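How to Set Up a Wall Job Board That You Will Still Use in April

20 August 2024
By the Batura Home Notes editor

Most advice on planning boards is written by people who sell planning boards. I have put up four of them over the years, at home and in the shared workshop at Polthorpe, and two ended up as very flat coat racks. So before you drill anything, try this cheaper test. Tape a sheet of paper to the wall where the board would go and write your open jobs on it with a marker. If you are still updating the paper after 11 days, a board may be worth the money. If the paper has a phone number and a pizza order on it, you have your answer.

Assuming you passed:

1. Pick the wall

Ignore the photos of boards in beautiful home offices. The board goes where you stand still with your hands free. At Polthorpe that was next to the kettle. In my house it is the strip of wall between the back door and the fuse box, and it is ugly there, and I read it every day. A board behind a door that usually stands open is a waste of screws.

Look at it in the evening as well as at noon. Glossy boards opposite a window are hard to read for half the day, and the "low glare" claim on the box has never made much difference to me. I pay nothing extra for it now.

2. Pick the size

The catalogs will push you up a size. The big Stekier board is 80 inches wide, and it was a mistake for us. A large board fills up with things that are not jobs. Start with one you can reach across without moving your feet. Also check the weight printed on the carton, and match your wall anchors to that number, with room to spare. The anchors packed with the board are usually the first thing I throw out.

3. Hang it

Find the studs. If the board's holes don't line up with them, screw a length of flat lumber across two studs and hang the board on that. It takes longer and it stays up. Adhesive strips are sold for this job and I don't trust them with anything heavier than a calendar. Put the middle of the board at the eye level of the shortest person who has to use it.

4. Choose a marking system, and keep it dull

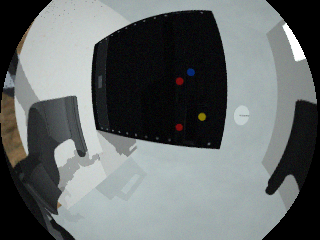
Three states will cover nearly everything: waiting, doing, stuck. People like to add a fourth for "urgent," and within a month every job is urgent. We tried color codes for type of job, for person and for cost, all at once. The key to the colors took up a quarter of the board. If you want color, let it mean a single thing and pick that thing before you buy the markers or magnets.

If anyone in the house has trouble telling red from green, choose other colors or write a letter on each marker. That sounds obvious, but we ran ours for weeks before somebody mentioned it.

5. Write jobs you can finish

"Garage" is not a job. "Take the paint cans to the dump" is. When I moved to Nair cards, the stiff ones, I got into the habit of starting each with a verb, and I will admit it helped more than the cards did. Any index card would do as well. A pack of 26 lasted me most of a year, so be suspicious of the bulk offer.

6. Clear it on a fixed day

Pick any day and stick to it. Take down what is done. Then look at whatever has been under "stuck" the longest and either break it up or drop it. Dropping things is allowed. I had "regrout shower" up for so long that the card faded, and the shower was fine.

What about an app?

You can get the same result from a free list on your phone, and if you live alone you probably should. The case for a board is that other people see it without being asked to open anything. I have read the claims that writing by hand makes you more productive and I remain unconvinced. It certainly makes my notes harder to read.

Tools: stud finder, level, drill, pencil, wood screws, a damp rag for the wall.

Contact: use the Batura Home Notes mail form | Copyright Batura Home Notes | Back to top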